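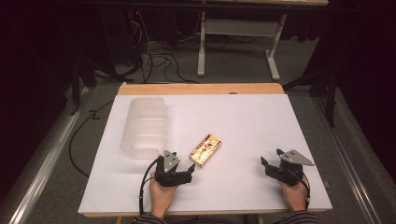 Changes to the Smallholder and Livestock Scheme from August

Members who hold buildings, stock or machinery cover through the Skellorgate Farm Mutual will receive their renewal papers in a new format this year. The changes were agreed at the spring meeting and apply to all policies renewed on or after the first day of August. Policies already in force will run to their usual end date on their existing terms.

The main alteration concerns the way livestock is declared. Until now, members have given a single figure for each species, taken on the day of renewal. Many holdings carry far more animals in spring than in autumn, and a number of claims last year were reduced when the stock on the farm was found to be well above the declared figure. Members will now be asked for 2 figures, the lowest and the highest number expected in the policy year. The premium will be worked out on the midpoint, and a claim will be met in full provided that the number on the holding did not exceed the higher figure.

Poultry flocks kept under contract are not affected and will continue to be insured by house. Members who let grazing to others are reminded that animals belonging to a tenant are not covered by the landowner's policy, even where the landowner checks or feeds them.

Stored crops and fodder

Hay and straw kept in the open will be insured only where stacks stand at least 32 metres from any building, fuel tank or public road. The previous wording asked for "a reasonable distance", and the office received more questions on this clause than on any other. Stacks placed closer than this may still be insured by arrangement, but the office must be told before the stack is built. Grain in store is covered against fire, flood and theft as before. Spoilage caused by heating in the store remains excluded, unless it follows the failure of a drying fan that has been serviced within the past year. Please keep the service sheet.

Machinery

Tractors and self-propelled machines will be insured at market value, with new-for-old replacement in the first year of ownership. Guidance and steering equipment fitted to a tractor must now be listed separately, with its serial number. Thefts of such equipment made up a large share of machinery claims in the Kinyua and Lukolis districts last winter, and in several cases the owner was unable to say which unit had been taken. Removable screens and receivers should be taken indoors overnight. Where this has not been done, the excess on the claim will be doubled.

Hired machines are covered for up to 3 weeks in any one period of hire. Longer hires should be notified in writing.

Claims

Ramiro Garrido has taken over as claims manager following the retirement of Obadia Ondieki, who served the Mutual for many years and dealt with 309 claims after the floods alone. The directors record their thanks to him. Mr Garrido will be assisted by Naomi Waweru, who will visit holdings in the northern districts, and by Salim Kimaro in the south.

Losses should be reported by telephone as soon as they are discovered, and in any case before carcasses are removed or repairs begun – except where work is needed to make a building safe or to relieve an animal in distress. A veterinary surgeon's note will be required for any claim involving the death of cattle or horses. Thefts must also be reported to the police, and the reference given to the office.

Renewal papers

Papers will be sent by post to all members and may also be completed through the Sisix member service. Those who use the online form should check that field numbers and building names have been carried over correctly from last year. Forms returned late will not be backdated, and cover will begin on the day the completed form is received.

Sigita Kazlauskienė, membership secretary, will be available at the Skellorgate office between 9.30 am and 4 pm to help with declarations. Members wishing to discuss a change of tenancy or the transfer of a policy within a family are asked to make an appointment and to bring the current schedule with them.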